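Week 3 — Cleaning and resetting a work surface
Notes, O. Khalaf. Read before Wednesday, November 3, 2021

Wipe-down order: clear, dry wipe, spray, wait, wet wipe, dry. Most of you skip the dry wipe. Don't. Grit plus liquid = scratches, and white tops show every one.

Spray onto the cloth near sockets or paper, onto the table otherwise. 20 seconds standing time, longer for grease. Label says more? Follow the label. 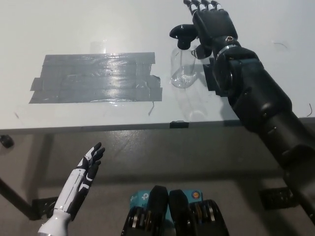

Tape and residue. Peel slowly, low angle, pull back along the strip and not straight up. Warm it first if its old. Overlapping strips, like the grey patch left of the spray bottle, come off one at a time, top layer first; ragged ends are where bits get left behind so go back over them with a fingernail or plastic scraper. Stray hairs or wire ends lying about — dry cloth, before any liquid. Check the bottle level too, a little in the bottom won't do a whole bench.

Front edges: wipe round clips and brackets, underside aswell.

Floor last. Always.

For next time: Holovko handout, section 3 (cloths and colour coding). Bring your own gloves.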